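Drainage consents need a public register

Viorica Lazarević
Jan 31, 2019

The provincial assembly returns to the Wetlands Bill next month with one clause still unsettled. Clause 10 would oblige the ministry to publish every consent it grants for the draining of peatland, together with the advice on which the consent was based. The government has asked for the clause to be deferred. It should be passed as drafted.

At present a landowner in the Turkell basin may apply to drain up to 500 hectares without notice to neighbouring parishes. Residents of Stinus learned last July that a consent covering 600 hectares had been divided between two applications. The division was lawful, and the parish council had no standing to object to either part.
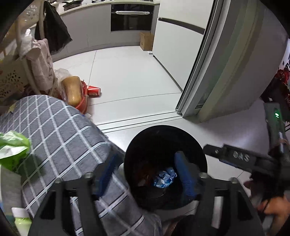

Ministers argue that a register would burden small farms. The Bill already exempts holdings where the works affect fewer than 10 hectares, and the remaining applicants must in any case submit maps and a hydrological report. Publication would require no further paperwork from them. The cost would fall on the ministry, which holds these files and has declined to say how many there are.

A more serious objection was raised by the member for Ristić, who fears that published maps would guide trespassers to nesting sites. The assembly could meet that concern by allowing sensitive locations to be withheld for a fixed period, subject to review.

More than 1000 residents have signed the petition lodged at Enus. They are entitled to a vote on the clause before the summer recess.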